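May 31, 2020

Stayed up far too late again, and I have only myself and the old movie shelf to blame. I had meant to go to bed after the ten o'clock tea, but I got to thinking about the Winden, which was the drive-in out past Membridge where I saw most of the pictures that ruined me for respectable cinema, and once I start in on that place I'm good for hours.

For anyone reading this who didn't grow up near it (hello, and thank you for putting up with me), the Winden had one screen, a gravel lot, and a snack counter where the popcorn was always a little bit burned on the bottom. I used to say it held 3000 cars. I believed that until I was a grown woman and drove past the field and saw how small it was! Every summer they ran a thing they called the Dusk-to-Dawn, and you paid your 2 dollars and sat there until either the sun or your mother put a stop to it.

What I put on last night was "Tosa," which I first saw there when I was much too young for it. It's a sort of revenge picture set in a fishing town, made for next to nothing, and I'm sure half the crew were also in it, because the same man in the same striped cap turns up as a cop, a bartender and a body. The villain lives on a houseboat and has a parrot that gets a bigger close-up than the leading lady. I love it. I've tried for years to explain to people why I love it, and I can see their eyes drift over to the clock, so I've mostly quit trying and write it down in here instead.

My copy is on tape, and the tape is in sad shape. The sound goes underwater right before the big fight on the dock and doesn't come up again until somebody has already been thrown off it. I know the lines well enough to fill in, and I did, out loud, to an empty couch.
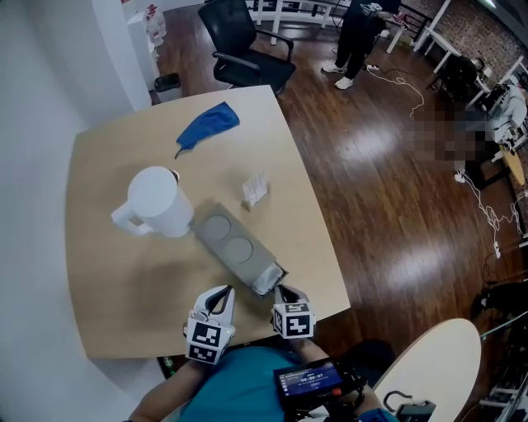
Then of course I wasn't sleepy, so I followed it with "1519," the conquistador one. I had remembered it as grand and sweeping, with armies. There are maybe a dozen men in it, and they march past the same crooked tree so often that I started greeting it. The helmets wobble. But there's a stretch toward the end, when the captain sits by the fire and talks about his brother, that is as good as anything I've seen in a picture with real money behind it. The actor just plays it quietly and looks at his hands. I never saw him in anything else, and I've looked. He may have been somebody's cousin who came along for the trip to the desert, for all I know.

That's what gets me about these movies, I suppose. You sit through forty minutes of wobbling helmets and then there's a person in front of you, plain as anything, and you feel you ought to write them a letter.

I did write one once, now that I think of it. I must have been fifteen. I sent it to Seo Pictures, the outfit that put out "Tosa," and asked whether the parrot had been trained or was simply like that. I enclosed a stamp. No answer ever came, and my sister teased me about it clear through that winter. I still have the poster, though, folded in eighths, with the tagline about the tide coming in for everyone. I got it from the boy at the snack counter for helping him stack chairs, and I wouldn't take money for it.

It was 40 degrees on the back step when I finally went out to look at the stars, and I had the wrong shoes on – the grass was soaked through. I could almost hear those tinny speakers that hung on the car window. Ours always buzzed on the low notes, so I grew up thinking that all movie music had a bee in it.

June starts tomorrow and I've promised myself a proper list. I want every picture I can remember seeing at the Winden, good or rotten, with whatever I can recall of who I sat with and what I ate. I have nineteen titles so far and one that is just "the lady with the snake, maybe in Spain?" If that one has a real name I'd dearly like to learn it. I'm going to call my sister after lunch and see what she's got – she claims to remember nothing, but she could hum the whole opening of "Tosa" the last time I asked her, bee and all.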